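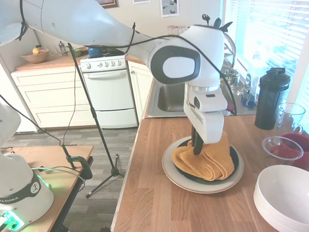
4. Before you run anything: clearances, cables and the bench

I wrote this section after my first month with two arms at Okwood, so it's a bit heavy on things I got wrong. If you've come straight from section 3 with the arms bolted down and powered, leave them in hold and keep your hands out until you've got through step 4.

1. Mark out the reach. I run masking tape along the floor and benchtop at full extension plus 200 mm. Measure it from the base with the arm stretched right out, and don't trust the number in your head (mine was short by a hand's width!). With two arms, tape both circles and colour in the overlap. That overlap is where you'll have your near misses.

2. Check your clamps. Give every one a proper tug at the start of the day and again after lunch. Timber tabletops compress a little under a clamp, so the one that was tight in November may well be loose now. Write it on the sheet, initials and time. Keisha Nguyen-Tran goes through the sheets and she does notice gaps.

3. Dress the cables. Move the arm by hand through the whole task, slowly, and watch the cable at each joint. You want enough slack that nothing pulls tight at the wrist, but no loop big enough to hook a tap or the handle of a mug. Re-tie and go through it again if you've changed anything at all.

Caution: Never re-tie a cable with the arm live. Stop, lock out, then tie. I don't care how quick it is.

4. Clear the swing. Tall things go first: bottles, jugs, anything with a lid that stands higher than the gripper travels. Tripods and light stands count as obstacles too, feet included, and you'll want to tape around the feet so you can tell if one's been kicked.

Note: In a kitchen set-up, some of the clutter is the point, so you can leave it. Just put the glass and crockery where a bad move won't send it over the edge. I keep a dustpan within reach and outside the tape.

5. Set your force limit for the softest thing on the bench. Folding and placing cloth on a plate sounds gentle, and then the fingers press through the layers and you're loading the plate. Start low, do ten passes at a quarter speed, and only then go up. Folke Hovland's rule at Voltasbridge is one change per run, and I've pinched it.

6. Keep water and power apart. If there's a sink in reach, the tap stays off while the arms are enabled, and the power board lives on the far side of the bench. Dry the benchtop before you start, even if it looks fine.

7. Do the call-out. One person holds the stop button, and that person does nothing else. Say "arms live" out loud, wait for an answer from everybody in the room, then enable.

Log the run number as you go. We were up to 1,220 when I last looked, and run 454 has no clamp check against it, which is my fault and still bugs me.

If anything touches something it shouldn't, stop and go back to step 2. Recovery after a contact is in section 5.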